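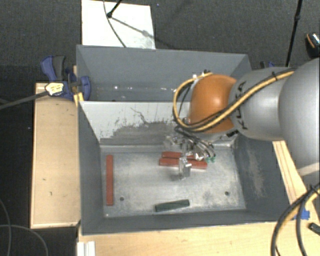
Red and green bars in a gray bin.

Sorting Bar Stock into Bins

Laskowska Workshop Services asks all departments to store short bar stock in the gray rectangular bins supplied to each bench. The following procedure applies to the Plokville and Tatau sites.

Before you begin
Empty the bin and wipe the floor of it with a dry cloth. Scuffs on the surface are acceptable. Keep the small holes in the floor clear of chips and tape.

Procedure
1. Separate the bars by color, then by length. Bars longer than 80 cm belong on the wall rack.
2. Place the longest bars first, parallel to a side wall.
3. Lay the remaining bars flat and side by side. A bar resting with one end raised should be turned until it lies level.
4. Stop at 16 bars per bin – a fuller bin is difficult to lift safely.
5. Write the color and length on a Nukitz label and attach it to the front wall.

Storage
Stack filled bins no more than 3 high. Bars left unlabeled at the end of August will be returned to general stock.

Questions may be directed to Zuleica Mendonça, Stores Office.

Last revised 26 Apr 2025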